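# 家具修復・木工仕上げスタッフ(契約職員)募集要項

株式会社Plavano 家具修復部門では、アンティーク家具および受注製作家具の修復・仕上げ業務に従事する職員を、下記のとおり募集いたします。

当社は、英国様式の書棚、キャビネット、食卓などの修理と再仕上げを主な業務としております。Ovgate工房では本年11月末現在、163点の家具をお預かりしており、このうち73点が塗装面の補修を要するものです。受注の増加に対応するため、仕上げ工程の人員を増強することといたしました。

## 募集職種および人員

木工仕上げ職 3名

## 業務内容

- 旧塗膜の除去および素地調整
- シェラックニス、オイル、ワックスによる仕上げ
- 突板の剥離、欠損箇所の補修
- 引出し、蝶番、錠前等の調整
- 修復記録の作成(使用材料、工程、所要時間の記載を含む)

入職後しばらくは、Ovgate工房において小型家具の仕上げを担当していただきます。その後、適性と希望を考慮のうえ、Tavares工房への配属となる場合があります。Tavares工房では主として食卓、会議卓など大型の天板を扱います。
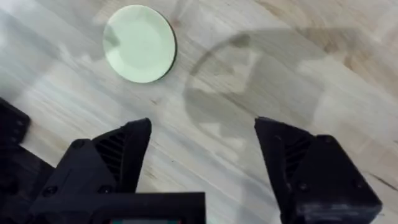 両工房間の異動にあたっては、原則として1か月前までに本人に通知し、通勤経路に変更が生じる場合は交通費を改めて算定します。

## 応募資格

次のいずれかに該当する方。

1. 家具製作、木工塗装または建具の実務経験を3年以上有する方
2. 木工に関する職業訓練課程を修了した方、または来春までに修了見込みの方

家具修復の経験は問いません。なお、溶剤および木粉を扱う作業が含まれますので、健康上の配慮を要する方は、応募時にその旨をお知らせください。普通自動車運転免許をお持ちの方は、引取りおよび納品業務を兼務していただくことがあります。

## 勤務条件

- 雇用期間:採用日から1年間(勤務成績により更新することがあります)
- 試用期間:3か月(給与、手当は本採用時と同額)
- 勤務時間:午前8時30分から午後5時15分まで(休憩45分)
- 休日:土曜日、日曜日、祝日、年末年始
- 給与:経験および技能を考慮し、当社規程により決定
- 手当:通勤手当、時間外手当、工具手当(出勤1日につき1,000円)
- 社会保険:健康保険、厚生年金保険、雇用保険、労災保険

鉋、鑿、スクレーパー等の手工具は、使い慣れたものの持込みを認めます。お持ちでない方には貸与します。作業着および保護具は当社が支給します。

## 選考方法

書類選考の後、合格者に対して実技試験および面接を行います。実技試験では、当社が用意する試験材を用いて、素地調整からワックス仕上げまでの工程を実施していただきます。所要時間は昼食休憩を含めて半日を予定しております。

## 提出書類

- 履歴書(写真貼付)
- 職務経歴書または訓練課程の修了(見込)証明書
- 作品または担当業務に関する資料(A4判、枚数自由。共同制作の場合は担当箇所を明記すること)

提出書類は選考の目的以外には使用いたしません。作品資料に限り、希望者には選考終了後に返却しますので、返送先を記入した封筒を同封してください。

## 応募先

株式会社Plavano 家具修復部門 採用係

書類は郵送または持参により提出してください。持参の場合の受付時間は、平日の午前9時から午後4時までとします。募集人員に達した時点で受付を終了します。

木材保管業務の求人については、関連会社である株式会社Niktonが別途募集を行っております。本募集との併願は差し支えありませんが、応募書類はそれぞれの会社あてにご提出ください。

2023年12月1日
株式会社Plavano 家具修復部門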